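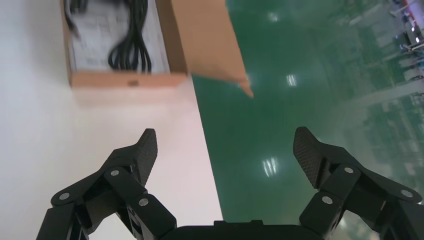

Home / Workshop / Storage / Floors / Back issues

Cable in the Box It Came In

A long-term look at how spare cords are stored, and what the carton does and does not do for them

February issue
By the Workshop desk

Most small workshops own more cable than they use. A power cord comes with each new tool, a data cord with each meter or display, and the old ones stay behind when the equipment goes. The usual home for a spare is the carton it was delivered in, with the leaflet still at the bottom and the cord coiled on top. The method costs nothing and it keeps the paperwork with the part. It also has some faults that show up only after a few years.

We looked at the stores of a repair shop in Hornthorpe, where 177 cords had been kept in cartons on open shelving, and compared them with a smaller set hung on pegs at a sister site in Salinas. Both shops handle bench instruments and light power tools. Both have sealed floors and plain white benches, and neither controls humidity.

The coil

A cord has a natural curve from the way it was wound at the factory. Coiling along that curve takes little force. Coiling against it puts a twist into the jacket at each turn, and the twist collects at the plug end, where the strain relief is already the stiffest part of the cord.

The over-under coil avoids the problem. The first loop is laid normally and the second is turned under, so that each pair cancels out. The cord then pays out straight when one end is pulled. In the Hornthorpe cartons, 22 cords had been wrapped tightly around themselves and finished with a half hitch. Nine of those had a permanent kink within a hand's width of the plug. None of the loosely coiled cords did.

Loop size matters as much as direction. For a light round cord, a loop the width of a dinner plate is comfortable. A smaller loop fits a smaller carton, and that is how most of the damage begins: the box is chosen first and the cord is made to suit it. If the lid has to be pressed down, the loops on top are being bent across the loops underneath.

Black PVC jackets have one more habit. Left against certain plastics for a long period, the jacket can give up some of its plasticizer and become tacky, and the surface it touches may soften. Polystyrene trays are the common victim. Plain kraft board and paper are poor partners for this reaction, a point in favor of the carton with the foam taken out.

The board

Brown kraft cartons of the kind used for accessories are made from single-wall board with a fine flute. The fold is the weak line. A tuck-top lid opened once a month will last for years; the same lid opened daily starts to split at the corners of the hinge. The shop at Salinas gave up on cartons for this reason and moved its daily cords to pegs, keeping boxes only for parts handled a few times a year.

A lid that swings fully open needs clearance. On a bench this is easy to overlook. A box set down near the edge will have its flap hanging over the floor, where a sleeve or a passing cart can catch it, and a light carton has little weight to hold it in place. The Hornthorpe benches now carry a painted line 30 centimeters in from the edge, and opened boxes stay behind it. The line was put there for meters and stayed useful for everything else.

Damp is the other limit. Corrugated board loses a good part of its stacking strength in humid air well before it feels soft. A stack of five accessory cartons is safe in a dry room. In an unheated one, three is a better number, with the heaviest at the bottom and none directly on the floor.

The leaflet

The folded sheet under the cord is the part most often thrown away and most often wanted later. It may carry the current rating, the connector type and the list of units the cord fits. Much of this is also molded into the plug, in characters that are hard to read under a bench lamp.

Leaving the leaflet loose beneath the coil works, but the sheet comes out with the cord and goes back creased. Two better arrangements were found in use. In the first, the sheet is folded flat against the inside of one wall, and the coil holds it there. In the second, the rating is copied onto a label on the front of the box, and the sheet goes into a binder. The second takes longer to set up. With a full shelf it pays back quickly, as the box need not be opened to find out what it holds.

A label belongs on the wall that faces out on the shelf. Labels on lids disappear as soon as cartons are stacked. Thermal labels faded on the window side of the Hornthorpe shelving, and the shop went over to pencil on matte paper stock, which has stayed legible.

The room around it

Sorting is best done on a pale, smooth surface. A dark cord on a white top can be checked along its whole length for cuts, flattened sections and lifted print. The same cord on a dark rubber mat hides most of these. Overhead light is enough if it is even.

Glossy resin floors are a mixed case. A green epoxy finish sweeps clean and shows a dropped screw well, except where a ceiling fixture reflects in it. In the bright streak, small metal parts are very hard to see. Moving the sorting bench so that the glare falls behind the worker costs nothing. The Salinas floor has a coat of Nustel matte sealer over the gloss, applied across 3000 square feet, and the reflections are broader and weaker as a result. It also holds dust a little more.

Checks before a cord goes back

Wipe the jacket with a cloth that is barely damp and let it dry in the open. Flex the cord gently at both strain reliefs. Look into the connector for bent contacts or packing fluff. Coil loosely, keep the ends on top, and close the lid with no pressure.

Cords with nicked jackets should be cut in two before disposal, so they do not return to the shelf. Cords that match nothing in the building go into one carton marked with the month. If the carton has not been opened a year later, it can go for copper recovery.

Pegs or cartons

For cords used weekly, a rounded peg is quicker and puts less wear on the container. The Bivberg rail fitted at Salinas has pegs wide enough that the loops do not sag into a sharp bend at the top; a bare nail will do exactly that. For cords used rarely, the carton keeps off dust and light, and keeps the leaflet within reach.

Related

Flute sizes and what they carry
Reading the print on a cord jacket
Resealing a workshop floor in sections
Pencil, ink and thermal: label stock after two summers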